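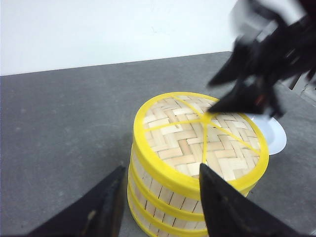

I've been promising people a proper dumpling class for three years, and I finally get to put out a press release saying it's happening! My name is Corina Moser, I run Odera, the little cooking school above the old print shop on Preraner Street, and from 30th March we're adding a whole program on steaming to our calendar. Buns, dumplings, fish, sticky rice, custards, the lot. If the only steamer you've ever owned is a folding metal thing that lives at the back of a drawer, you'll be cooking in bamboo with us, the kind with a woven zigzag lid and bright yellow bands running round the sides. I love those yellow bands. They cheer up a gray table no end.

The program is called Vadance (my grandmother's word for a kitchen full of fog, and no, I can't find it in any dictionary either). It runs for six evenings, and you can book the whole set or drop in on the ones you like. The full set is $285. A single evening is $44, ingredients and supper included, and you take home whatever you can't finish.

My co-teacher is Shabani Kashindye, who a lot of you will know from the Saturday bread counter at Didier. He makes the best bun dough I have ever eaten and he's very relaxed about letting beginners loose on it, which I'm not, so we balance each other out. I asked him for something I could quote and he sent me this: "Most people roll the edges too thick and the middle too thin. If you can fix that, you're nearly there. Also please eat lunch beforehand, because the first batch takes longer than everyone hopes."

We start with plain buns on the first evening, then pork and cabbage dumplings, then a vegetable night with three doughs (one colored with spinach, one with beet, one left alone). Evening four is whole fish with ginger and scallion. Five is sticky rice and sausage, and the last one is all sweets, including a brown sugar sponge that I've made so many times this winter that my neighbors have started leaving the plates back on my step with notes on them.

A bit of background for anyone who's writing this up. Odera opened with one stove and a borrowed fridge, and last year 2,163 people came through our classes. We did a survey over the winter asking what you wanted next, and 344 of you wrote in some version of "dumplings," a few in capital letters. So I can take a hint!

Classes start at 6:30 and finish when the dishes are done, usually a little after nine. The kitchen is up one flight of stairs, but there's an elevator at the back, just ring and I'll come down. We can do every evening without pork or without shellfish if you tell us when you book. Wheat is harder, so please call me first and we'll talk it through.

Bookings are open now at the front desk or by phone. Press are very welcome at the first evening and will be fed. Ask for Corina, and if I don't pick up I've got flour on my hands, so leave a message and I'll call you back.

Filed under: Food & Drink, Classes, Local News

Get our stories in your inbox. Sign up for the weekly newsletter. You can unsubscribe at any time.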